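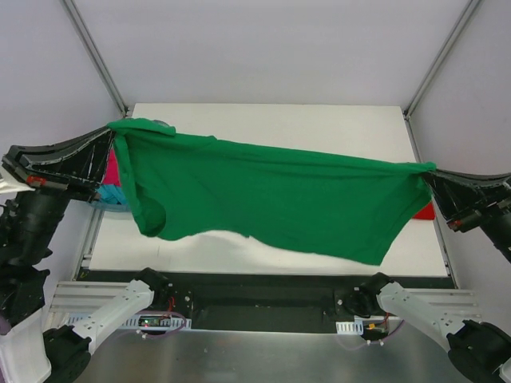
Nour Masri asked whether a policy trained on towels would have any idea what to do with a sleeve. Great question, and it's the one that got this whole study going!

Welcome to the gallery for our garment handling work at Cullcombe. We wanted to know if a two-arm policy learns shirts faster when it practices on easy flat cloth first, so we gave one policy 39 towel demonstrations before it ever met a T-shirt, and the other went straight to shirts. Both then got the same 80 shirt demonstrations. The towel-first policy made 17 good folds out of 20, and the other made 11. We were thrilled (Omar Sfeir ran the trials again the next morning, just to be sure, and the gap held).

Green cotton knit, one arm on each end. Keeping the tension even between the two grippers is where the towel practice helped most.

Wrist view. Hems matter a lot to us, and this angle gives the policy a close look at the stitching and the edge of the cloth.

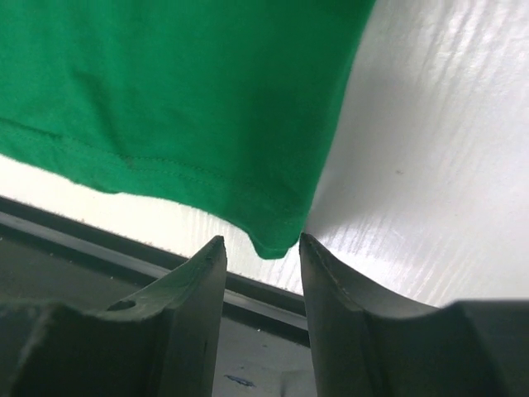

The wrist cameras were Hala Bitar's idea, and we love what they added. With the fixed view alone, both policies tended to pinch two layers where they wanted one, and the wrist views cut those double grabs sharply. Long sleeves are next, and we're already recording demonstrations for them.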